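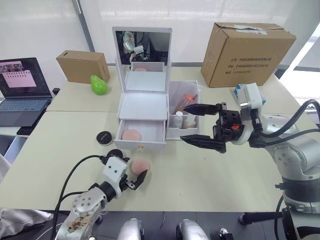 Jedton's empties scheme for make-up and toiletries to carry on through the winter

2026-09-26

Anyone in Jedton with a drawer full of finished lipsticks and nearly finished shampoo will be glad to hear that the town's collection for hard-to-recycle bathroom packaging is staying put until the spring. The scheme began in June as a summer trial at Feltodach, the chemist on the corner of Mill Street, and was meant to pack up at the end of this month. The shop has now agreed to keep its collection bin by the side door, and a second one will go into the swimming pool foyer at Enau, so that people from the villages no longer have to make the trip into town with a bag of old tubes on their lap.

If you have missed it so far, the idea is a simple one and it came from a grumble. Small bathroom things are awkward to recycle. A mascara tube is too little for most sorting lines, a pump top has a metal spring hiding inside it, and a powder compact is usually plastic, mirror and glue all pressed together. Most of us either put them in the kerbside box and hope for the best, or tuck them back in the cupboard and find them again at the next move. Several customers had said as much at the Feltodach counter over the years, and last winter the shop finally began asking where such things might go instead.

The answer was a small firm called Were, which takes mixed cosmetic packaging by the sack, separates it by hand and passes the plastics on to be made into garden edging and plant trays. Until this year it had only taken sacks from hairdressers and salons. Jedton was its first try at collecting from households, and both sides admit they had very little notion of what would turn up.

A good deal turned up, as things went. Over the summer Feltodach sent off 236 kilos of empties, and the single busiest week, just after the schools broke up, brought in 144 bags. The shop had cleared a shelf in the stockroom for it all and ended up clearing the whole back wall. Shampoo and shower gel bottles made up most of the weight, but the staff say that old make-up was what got people talking at the counter, and a fair few stayed for a chat about colours they had bought for somebody's wedding and never worn again.

There was some muddle in the early weeks. Glass perfume bottles came in by the armful, although they can't go to Were and have to be taken to the bottle bank. Aerosols were another sticking point, and so were nail varnish bottles with varnish still in them, which are treated as hazardous and belong at the household waste site on the Enau road. A new notice has gone up over the bin in much larger letters, and the shop says it has made a great difference.

The new bin at Enau will be open whenever the pool is, including the early swim. It sits beside the lockers, and there is a sink close by for anyone who would like to give a bottle a quick rinse before dropping it in. Bags will be taken from both places every other Thursday, and it can be up to 9 days before a full sack leaves the building, so everyone is kindly asked to screw their lids on tight.

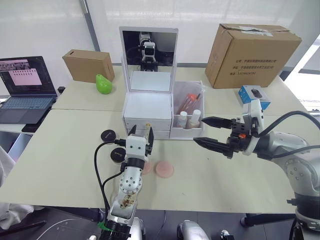 What you can bring

Empty tubes, pots, pumps and palettes are all welcome, along with plastic shampoo, conditioner and lotion bottles of any size. Lipstick cases and mascara tubes can go in with the wand still inside. They needn't be spotless, but please wipe out anything runny. Old sponges and brushes can't be taken at the moment, though Were is looking into brushes with wooden handles and hopes to have an answer by the new year.

Sorting-out evening planned

Feltodach is also holding an evening for people who would like to tackle the whole bathroom cupboard in one go and would rather do it in company. There will be tea, long tables to spread things out on, and somebody from the pharmacy to explain what the little open-jar symbol means and how long sun cream keeps. Unopened toiletries that are still in date can be handed in on the night and will be passed to the food bank at the Methodist hall, where deodorant and toothpaste are always the first things to go.

There are 11 places left as we write. They are free, but do put your name down at the counter or ring the shop during opening hours. If it fills up, a second evening will be arranged before Christmas.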